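Mernden Beading and Stringing List
Print this message | E-mail this message
Filed under: Techniques > Knotting and Restringing
Reading time: 6 min

Re: Knots loosening on long pearl strand 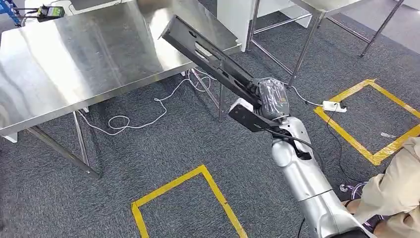
From: Wálter Mosquera
To: Mernden list

Zoila Montoya wrote:

> Hello all,
>
> I restrung a long pearl rope for a customer in Pestdale in
> September and it came back to me on Tuesday. She says she has
> worn it maybe once a week. There are gaps between the knots and
> the pearls now, and on one side of the clasp I can see bare
> thread. Nothing has broken. The pearls are hers, from her aunt,
> and the holes are uneven. Some take a size 6 silk doubled with no
> trouble and some will barely pass it once.
>
> I used white silk on a card, size 6, with the attached needle. I
> knotted between every pearl with tweezers. I used gimp at both
> ends and a fishhook clasp from Louro. I put glue on the last
> knots only.
>
> What I want to know is:
>
> Did I knot too loosely, or is this just silk stretching?
>
> Should I have gone up to size 8 and opened the holes that were
> too small? I own a reamer but I have never used it on pearls that
> were not mine.
>
> Would nylon be better? She wants it to hang the way it did
> before, and the nylon I have is stiff.
>
> I don't mind doing the job over for free but I would like to do
> it only one more time.
>
> Zoila

Zoila, I have had the same thing come back to me, and I have taken in plenty of other people's work with the same trouble. I'll go through your questions, though not quite in the order you asked them.

Stretch or loose knots

Probably both. Silk stretches, and most of the stretch comes early. On a long rope it adds up, because all the weight hangs from the back of the neck and the top few inches take the worst of it. If the gaps are bigger near the top than at the bottom of the loop, that is stretch. If they are the same size all the way around, the knots were not seated tight to begin with. Lay it out in a straight line on a towel and look before you cut it up. It only takes a minute and you can't check afterward.

If you did not stretch the silk before you started, do it this time. Take all of it off the card, wet it, and hang it overnight with a weight on the end. I use an old pair of pliers. The kinks from the card come out at the same time. Let it dry fully before you string anything. I know people who skip the water and just pull the thread through their fingers a few times. That takes out the kinks but I don't think it does much for the stretch.

For seating the knots, I gave up on tweezers as the only tool a long time ago. I bring the knot down with an awl, get it against the pearl, slide the awl out, and then split the two strands and pull them apart sideways. That last pull is what pushes the knot the final little bit. If you are working with 2 strands you can do it with your thumbnails. With a single strand you can't, so if you have been knotting on a single strand in the tight pearls, that may be where your gaps are.

Reaming

I would ream, but only the tight ones, and I would ask her first. Tell her what you want to do and get her to say yes in an e-mail. Her aunt's pearls are worth more to her than whatever the strand is worth on paper.

Use a diamond-coated reamer, keep the pearl and the tip wet the whole time, and turn it by hand. Don't put it in a rotary tool. Go in from one side a little, then from the other side, and don't try to push straight through. If you come through the far side with any force you can chip the edge of the hole, and a chip on a pearl shows. I hold the pearl in a bit of damp leather. Some people use a small clamp with cork in it. Rinse out the dust as you go and don't breathe it.

Practice on some cheap freshwater pearls first. Stikomano used to sell bags of off-grade ones for not much money, and I bought so many that I still have a coffee can full. If you want a handful, write to me off list and I will mail you some.

Size of thread

I would not go to size 8 without measuring. The size that matters is the one that fills the hole and still makes a knot too big to slip into it. With uneven holes you have to pick for the larger ones and then make the smaller ones fit, which brings you back to reaming. If most of her pearls take a doubled 6 with room to spare, then a 6 is too thin, and the knots may be getting pulled partway into the holes. That looks just like stretch from the outside. Check by sliding a pearl hard against its knot and looking at it with a loupe. If the knot goes down into the hole at all, you need the thicker thread.

Also check that what you have is what you think it is. Number sizes are not the same from one maker to the next. I keep a few inches of every card I buy taped in a notebook so I can compare them side by side.

Nylon

Nylon stretches less and it doesn't mind perfume or skin oil as much. On a short strand I use it fairly often. On a long rope I still think silk hangs better, and if she has had it on silk for years she will notice the difference. The bonded kind is stiffer than the plain twisted kind, so if you want to try it, get the twisted and knot a short piece with some spare beads. Drape that over your hand next to the silk. You will know right away if it's going to bother her.

There are also the blended threads. I have used one of them on two jobs and both are still out there as far as I know, but that is not enough for me to recommend it.

Bare thread at the clasp

This part worries me more than the gaps do. When you see thread at the clasp it usually means the gimp has shifted or broken. Gimp is very soft wire and it gets flattened if it is too thin for the loop it's going through. The Louro fishhooks I have bought had a fairly small ring with an edge on it from the casting. I run a bit of fine sandpaper through the ring before I use one, and then a scrap of thread back and forth a few times to see if it frays.

Cut the gimp long enough to make a full loop around the ring with no gap. After the loop, I go back through the last three pearls and knot between each of them. A lot of the old strands I take apart only go back through one, and that is where they wear out.

On glue — use very little, and use one that stays a bit flexible. The instant kind goes hard, and then the thread breaks right beside the hard spot. I use jeweler's cement on the tip of a pin, let it dry, and trim the tail after.

What to tell the customer

I give everyone a slip of paper with the strand. It says to store it flat and not hanging, put it on after perfume and hairspray, wipe it with a soft cloth, and bring it back when the pearls start to slide between the knots. I used to just say it at the counter but people don't remember.

I also tell them silk needs to be redone now and then and that it's a normal cost, like heels on shoes. If she wears it once a week I would say every couple of years. Yours came back far too soon, so I agree you should do this one free, but I would tell her that the next one is not.

If you want something to read, there is a thread in the list archive called "Rope lengths and shrinkage" that goes into how much length you lose or gain with knots. It got long and a bit heated, but the chart near the end is good. The archive page only loads 2,000 messages at a time, so you have to go back a page or search on the title.

One more thing I forgot. Before you take it apart, take a picture of the whole rope laid out and tape the pearls down in order as they come off, or use a bead board with a groove. Long ropes are often graded so slightly that you don't see it until they are back together wrong. I did that once and had to cut the whole strand apart again.

Let us know what you find when you look at the gaps. I would like to hear if the knots have gone into the holes.

Wálter

---
To reply to the whole list, use Reply All. To change to the weekly digest, send a message to the list address with DIGEST in the subject line.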